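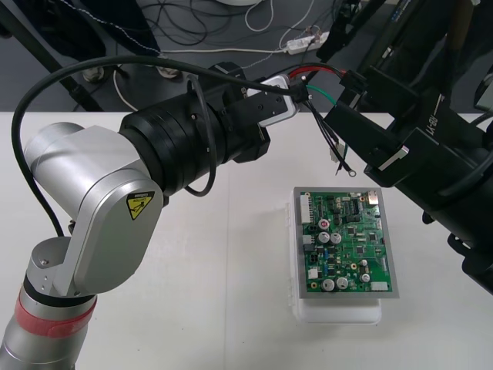 Unit 6: Squares, Statues and What People Do With Them

Reading for this unit: the chapter on small squares in the course reader, plus the two neighborhood maps handed out on Thursday. Bring the maps again next time.

1. What counts as a small square

For this course, a small square is an open public space that a person can cross in under a minute and that has buildings on at least three sides. The size matters because it changes how people behave. In a large square, most visitors walk through the middle and leave. In a small one they tend to keep to the sides, stop, and look at whatever stands in the center.

Most small squares in older neighborhoods started as something else. Common origins:

- a churchyard that lost its wall
- a market corner where carts had to turn
- a gap left when one house was pulled down and never replaced
- the meeting point of two villages that were later joined to the same city

Nosow is the clearest case of the last type on our maps. The old boundary between the two villages still shows in the paving. On the north side the stones run toward the church, and on the south side they run toward the river road. The fountain was put on the line itself, so that neither side could claim it.

2. The statue as a fixed point

A statue in a small square does several jobs at once. It tells strangers which square they are in. It gives people a place to meet. Children climb on it, and the steps around it are used as seating whether or not anyone planned them that way.

Look at how high the figure stands. A figure on a tall column is out of reach and is mostly seen as an outline. A figure on a low base can be touched, and the parts within reach become polished over the years. At Trerness the figure of the ferryman stands on a base only two steps high. His left hand and the toe of his boot are bright, and the rest is dark green. Local people will tell you that touching the boot brings a safe crossing. The ferry stopped running long ago, but the habit stayed.

Term to know: accretion. We use it for anything added to a monument after it was finished, with or without permission. Plaques, flower holders, scarves, hats, padlocks, stickers and paint all count.

3. Kinds of accretion

Official. Added by the city or the owner. Usually a plaque or a railing, sometimes a light. These last the longest and get the least attention.

Seasonal. Added at the same time each year and taken away afterward. The ferryman wears a straw hat through August, and the hat is replaced every summer from the same shop on Oddsson Street.

Spontaneous. Added once, by a person unknown, and often gone within days. A scarf in cold weather is the usual example. These are hard to study, as the only record is often one snapshot on a neighborhood blog. When you use such a snapshot, write down where you found it and any date given with it.

Hostile. Meant to insult the figure or whoever paid for it. The line between hostile and spontaneous is not always clear. Traffic cones are a good test case and we will argue over them in class.

4. Trees, shade and seating

The planting in a small square decides where people sit, and so which side of the statue they see. Grirnix has its trees on the west side only. In the late afternoon every bench in the shade faces the back of the statue, and the inscription on the front is read mainly by people waiting for the bus.

Plane trees are common because they put up with hard pruning and poor soil. They also drop bark, which collects around the base of the monument and has to be swept. Lindens give good shade but leave a sticky film on benches and bronze. If you find a statue with a dull, spotted surface, look up before you blame the weather.

5. Walking exercise

Choose one square from the maps. Nosow is the easiest to reach on foot - the other two need a bus. Visit twice, once before 10 a.m. and once after 5 p.m. On each visit:

- Draw a plan of the square on one sheet, with streets, trees, benches and the monument.
- Mark where people are standing or sitting when you arrive.
- Note every accretion, its kind, and how it is attached.
- Copy any inscription exactly, including spelling mistakes.
- Walk once around the edge and write down where the monument disappears from view.

Please do not remove or add anything. Ask before you photograph people.

Write up both visits in 930 words or less and attach the two plans. Hand in the paper copy at the start of class. Late work goes in the box outside room 1144.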